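From the Back Bench
The November letter of the Grustatville Repair Evening

The drawer problem

Every house has the drawer. Ours is the second one down, left of the stove, and as of last month it no longer opened. It moved an inch and then met resistance, the way a dog does at the vet. Something inside had stood up. I spent most of an evening with a butter knife through the gap, trying to persuade it to lie down again, and when it finally did I found that the thing holding the drawer shut was the little tool that came with the drawer.

I bring this up because the theme for the month is spare parts, and what to keep, and I have been asked to write something helpful. Those who have seen my garage may take a moment.

A quick survey of the regulars got me nowhere. Decha Sitthichai keeps everything, in coffee cans, with the lids on, unlabeled. He says he knows each can by weight. I tested him on this at the October evening and he got the first one right, then claimed the second had been tampered with. Kamonchanok Inthanon keeps nothing at all. If she needs a screw she buys a screw, and then she has one screw and a place to put it. She looks about ten years younger than the rest of us and I have begun to suspect it's connected.

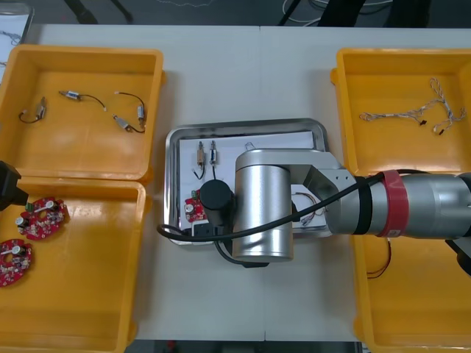 Most of us live somewhere in between, in the swampy middle ground where you throw out a perfectly good lamp but save the cord. I have eleven saved cords. I have never once put a saved cord on anything. When a lamp came in last spring that needed one, mine were all brown and the lamp was white, and its owner gave me such a look that I went to the hardware store.

So, some rules, which I offer as a man who does not follow them.

Keep the odd screws that came out of something you still own. Tape them to the thing. I mean physically tape them to the back or the underside, where they will annoy you every time you dust. A screw in a jar has forgotten where it came from by the end of the week, and so have you.

Keep one of each knob. Stove knobs especially. If you have ever tried to buy a single stove knob you know that they come in sets, that the set costs 55 dollars, and that it doesn't fit.

Throw out any charger for a phone you can't picture. If you can picture it, but you picture it with a little antenna, throw that one out too.

Dead batteries go in the box by our front door. They don't go back in the drawer next to the live ones. I know you think you'll remember which is which. Thongchai Yensuk brought in a flashlight last month that had baffled him since summer, and we took it apart down to the spring before anyone thought to ask where he'd gotten the batteries.

He got them from the drawer.

Manuals are a harder case. I used to be firmly for keeping manuals, and then I went through our folder and found the full instructions, in nine languages, for a bread machine we gave to my sister-in-law. She does not have the manual. She has asked for it. It will be handed over at Thanksgiving with some ceremony.

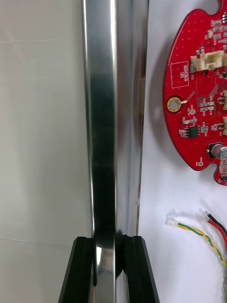
While I'm on the subject, a word about the word "someday." It does a lot of heavy lifting in the American garage. The Ogunleye place on the corner had its garage cleared out this fall, and I was over there twice in a neighborly capacity, which is to say I came home with a bench grinder. There were four of the same caulk gun. The family explained that their father could never find the caulk gun, so he would go and buy a caulk gun. I laughed at this for a good while and then went home and counted my tape measures, and I'd rather not go into it.

What struck me more was a shelf of jars with their lids nailed to the underside, so each jar hung there and you unscrewed it with one hand. Everything sorted. Wood screws by length, washers by size, a whole jar of those brass cup hooks. You could see he'd had a very pleasant winter doing it. I'd guess he used maybe a handful of it in all the years after, and I don't think that was a failure. Sorting is its own hobby. Some people fish.

Amrit Ouellet took the whole shelf, jars and all, and has promised to put it up at the hall if we can find a wall that will take it. The north wall won't. We learned that with the coat rack.

Letters and complaints

My remarks in the last issue about glue brought in two letters, which is a record. One reader wants it known that she has had a teapot handle on with the cheap stuff since the year 2000 and pours with it daily. I congratulate her and will be having coffee. The other letter was unsigned and consisted of the word "clamps," underlined. Point taken. I should have said clamps.

Thanakorn Wattanapong asks whether we can do anything about the clock at the post office. We can't. It belongs to the post office, and the last time somebody from this group got up on a chair in there it was discussed at length.

There was also a question about the old plate on the hall door, the one that reads 1747. It is the street number. The hall was built when my mother was in school. I'm sorry to break this to whoever has been telling visitors otherwise, and I have a good idea who it is.

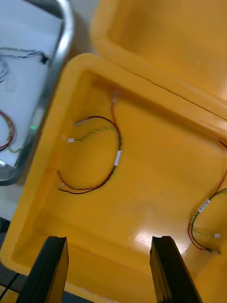 The swap shelf

The swap shelf is full again. The idea of a swap shelf, as I understood it when we voted, was that things would also leave. At the moment it holds a fondue set minus the forks, a great many picture hooks, half a Bonine sewing machine (the heavy half), and a box marked "GOOD" with nothing good in it. If the sewing machine is yours, please come and get it or bring us the other half. I have moved it three times and my back has opinions.

New arrangement, to be tried until the end of the year: bring one, take one. It doesn't have to be a fair trade. You may bring a toaster and take a hinge. Anything still there at the December evening goes home with whoever is last to leave, so I expect the meeting to break up promptly for once.

What's on this month

Doors at 6:30, coffee shortly after if the urn cooperates. Kamonchanok will be showing how to replace a lamp socket and has asked that people bring their own lamp and not, as happened before, somebody else's. Decha will look at zippers. He's very good with zippers. Please empty the pockets first.

The 2 folding tables that were borrowed for the Sernelus picnic have not come back. They are brown and they pinch. If you have one in your garage, behind the thing you are keeping for someday, we would be glad to see it again, and no questions will be asked until after the coffee.

Extension cords, if you have a decent long one. Mine is in use holding the drawer closed.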